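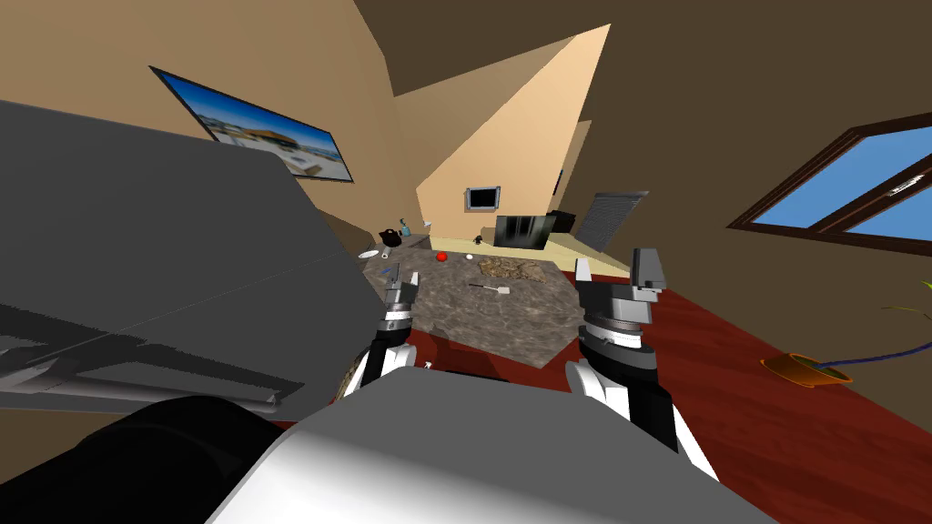
Workspace rules for two-arm sims, session 5. Read before you log a single episode. Most of the trouble last term came from tables nobody had checked against the task sheet. So: go over the surface first, item by item. Red ball and white ball toward the back, cloth spread out just right of them, kettle and the little teal bottle at the back-left corner, spatula-type thing nearer the robot. Anything small near the edge gets written down too, even if the task never touches it.

Start pose
Both grippers clear of the table, fingers up. No contact at step zero. If a finger plate is already in collision the solver will push it out hard and the first 200 steps are garbage. Reset, dont trim.

Speed and force
Szekeres arm profile: joint speed cap stays at 15 percent for first runs. Raise it only after a clean pass. The Burside profile has its own cap, do not mix the two files. Force limit on in sim as well, same number as on the hardware. Erzsébet Farkas will ask you for it in the practical.

Keep-out zones
- walls, window, floor plants
- kettle, unless named in the task
- the other arm (!!) min. gap goes in the config, not in your head

Stopping
Stop key tested at the start of every session. Log the test. A stop that leaves the gripper closed on something counts as a failed stop for our purposes, see Penry's notes from March.

Logging
One folder per run, seed in the file name. 1000 runs with no seeds = no marks, this happend last year with the Dritano set. Failed runs are kept.

For next time: read the Gurkia checklist, sections on shared workspace and resets. Bring your own start pose file. Questions to Heledd Penry.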